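Mattress toppers — your questions

Last updated 13/05/2021

We get the same handful of emails every week so Analyn and I put the answers in one place. Not on here? Write to us, we usually get back to you same day.

What's the difference between a topper and a pad?
Thickness mostly. A pad is thin, quilted, goes on like a fitted sheet. A topper is a proper layer of foam, latex or wool and it changes how the bed feels. If your mattress is too hard, you want a topper. A pad won't do it.

Which one is softest?
The Pumiden. Very soft, you sink in. Side sleepers love it, back sleepers mostly send it back. Try the Boltum if you want something in the middle.

Will a topper fix a sagging mattress?
No. Sorry. It will follow the dip. Might buy you a few months on a small sag but after that you need a new mattress.

My foam topper smells. Is that normal?
Yes, for the first 3 days or so. Unroll it in a spare room, window open, don't put sheets on yet. Still smells after a week, email Marcus Greenberg at the returns desk and he'll sort it out.

It came rolled up and the corners are still curled

Give it time. Most of them go flat overnight, the thicker ones can take longer, espcially in a cold room. Walk on it in socks if you're impatient. Don't use a hair dryer, we've had people do that.

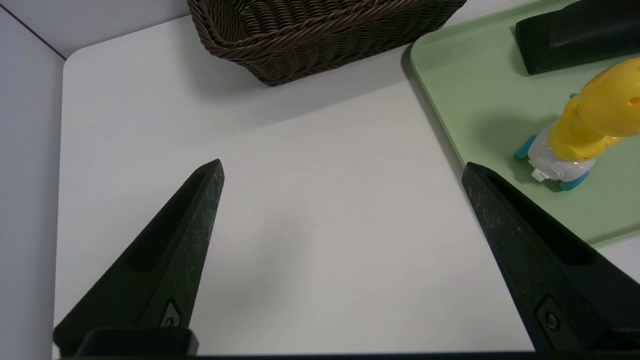 Don't iron it either. A couple of heavy books on each corner is fine.

Can I wash it?
Foam and latex, never. Spot clean with a damp cloth and mild soap, then let it dry all the way through before you make the bed. Wool toppers — air them outside, dry clean if you really have to. The removable covers go in the machine on cold, tumble low.

How do I stop it sliding around?
All the Boltum ones have elastic corner straps. The Pumiden doesn't, so get a deep pocket fitted sheet that goes over both topper and mattress. Measure the two together first!! Most sheet returns are because of this.

Do you have odd sizes?
Some. RV and antique beds we can cut to order, foam only. Takes about 5 weeks. Cut to order can't be returned so please check you're measurements twice. Lemlem Gidey handles these, put her name in the subject line.

Can I use one with a heated blanket?
Wool, yes. Foam, no, it breaks down the foam and voids the warranty.

How do returns work?
Thirty nights, cover still on, no stains. You pay shipping back unless it's faulty. Keep the bag it came in.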